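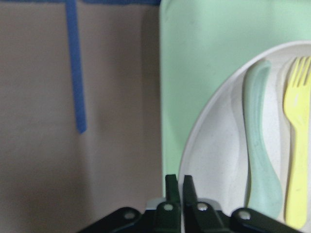 Flummont G2 im Test: Zweifingergreifer mit Handgelenkkamera

Vorweg, weil alle zuerst nach dem Preis fragen: 886 Euro für den Greifer, 356 für das Kameramodul. Flansch liegt bei, Kabel auch, Anleitung nur auf Englisch und ziemlich dünn. Verglichen mit dem Vestholm Duo, der bei uns vorher dran war. Der kostet als Paket 1357 Euro und hat die Kamera fest im Gehäuse.

Montage

Ging fix. Vier Schrauben, Stecker, fertig. Beim Vestholm saß ich damals einen halben Nachmittag dran, weil der Adapterring nicht passte. Minuspunkt beim Flummont: die Kabelführung. Es gibt keine. Zwei Klettbänder liegen im Karton und das wars. Wer das Handgelenk weit dreht, muss ordentlich Schlaufe lassen, sonst zieht es am Stecker. Hab ich erst beim zweiten Anlauf kapiert.

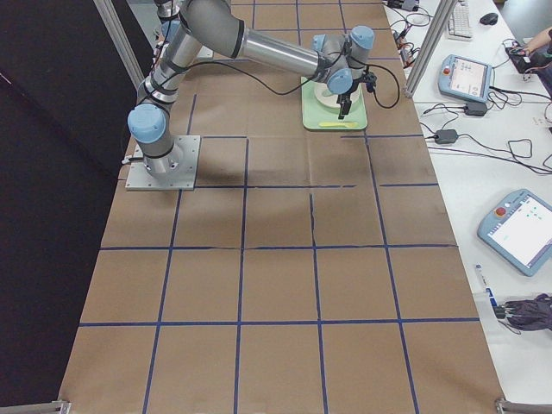
Nighat Farooqui

Testaufgabe bei uns: Kinderbesteck aus Kunststoff und Teller, auf einem hellgrünen Tablett, Tisch mit blauem Klebeband in Felder geteilt. Klingt banal, ist es nicht. Flaches Besteck auf flachem Grund ist für parallele Finger so ziemlich das Gemeinste. Die Finger müssen bis knapp über den Teller runter, und zwar gerade.

Der Flummont macht das ordentlich. Gabel längs zum Finger - kein Problem. Löffel am Stiel auch. Quer gegriffen kippt er gern weg, da hilft nur langsamer schließen. Die Schließgeschwindigkeit lässt sich in 17 Stufen einstellen, ich bin meistens im unteren Drittel geblieben. Der Vestholm hat nur langsam, mittel, schnell, und langsam ist immer noch zu schnell.

Tellerrand: beide gut. Der Vestholm packt fester zu, der Flummont rutscht bei glatten Rändern manchmal nach. Gummiauflagen gibts als Zubehör, hatte ich nicht da.

Kamera

Sitzt so, dass beide Finger unten immer mit im Bild sind. Finde ich richtig. Man sieht, wo man ist, und kann die Spitzen gleich als Referenz nehmen. Kostet halt Bildfläche. Farben ok, das Blau vom Klebeband kommt kräftig, weißes Besteck auf weißem Teller ist dagegen kaum zu erkennen. Da war der Vestholm etwas besser, wobei der dafür bei Schatten schnell absäuft.

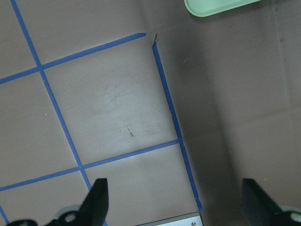
Blick der Handgelenkkamera aufs Raster, Finger offen, oben die Ecke vom Tablett

Was nervt: die Belichtung. Automatik regelt auf die hellste Stelle, die rechte Tischhälfte wird dann duster. Manuell geht, aber der Wert ist nach jedem Neustart weg. Hab dem Suport geschrieben, bisher keine Antwort.

Software: Naqvi-Treiber lief auf Anhieb, Firmware vorher aktualisieren. Mit dem alten Stand meldet der Greifer "geschlossen", auch wenn noch was dazwischen klemmt. Steht nirgends in der Anleitung. Neue Fingerspitzen sollen im September kommen, schmaler, die würd ich fürs Besteck gern probieren.

Gekauft bei Warkum, Lieferung ok, Karton etwas verbeult, Inhalt heil.

Plus: Montage, feine Geschwindigkeitsstufen, Preis
Minus: Kabelführung, Belichtung vergisst alles, Anleitung
Wertung: 4 von 5. Der Vestholm kriegt von mir 3, für schwerere Sachen würd ich aber den nehmen.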